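Sorting Out the Game Cupboard at Otetthorpe

Our January clear-out of the game cupboard has become a bit of a tradition by now, and I always look forward to it more than I probably should. Dalibor Hrnčiar brings the coffee, Natalina Benedetti brings her almond cookies (thank you, Natalina, they were gone before the second shelf!), and the rest of us take everything out, argue over what goes where, and play a little more than we tidy. We started at 9 in the morning and meant to be finished by lunch, which was hopeful of us.

The mahjong set took the longest, as it does every year. It lost its proper case ages ago, and the tiles have been moving from one box to another ever since, so it was high time they had a home of their own.

Mahjong tiles in a clear tub, all in a jumble with some of their blue backs showing and a few of the dots tiles among them. I have a soft spot for the one with the four circles in a square, and I always seem to be holding it when I need something else entirely. 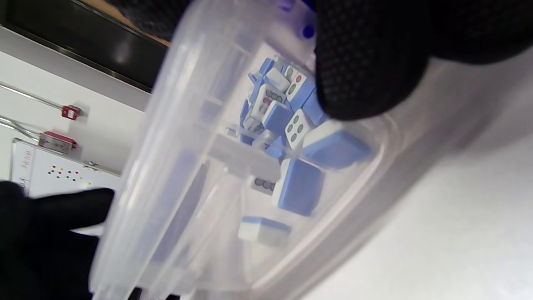
Bags and Bits

Once the tiles were seen to, we turned to all the small things that never have a box: counters, spare dice, score pads, and the little pencils that Thomas Leone swears he doesn't take home. Vittoria D'Amico has been saving bags for us since last summer, bless her, and she came with a whole drawerful.

One of the clear plastic bags, with a bright blue strip at the top. I do love that blue, and it shows up so nicely when you are hunting along a dark shelf for something you put away yourself only a month before.
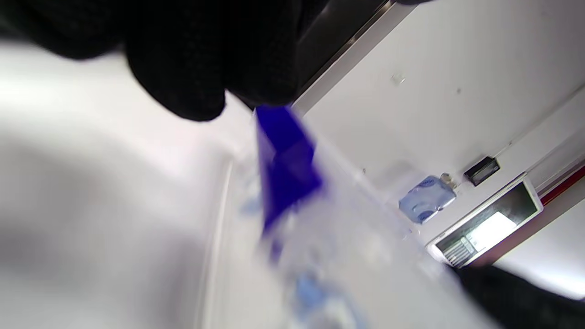
Still to Do

The jigsaws are waiting for another morning. There are 14 on the bottom shelf, and Dušan Šimko has kindly offered to make them all up and see which ones have pieces missing. If you borrowed the one with the lighthouse, please bring it back to him, even if it isn't finished!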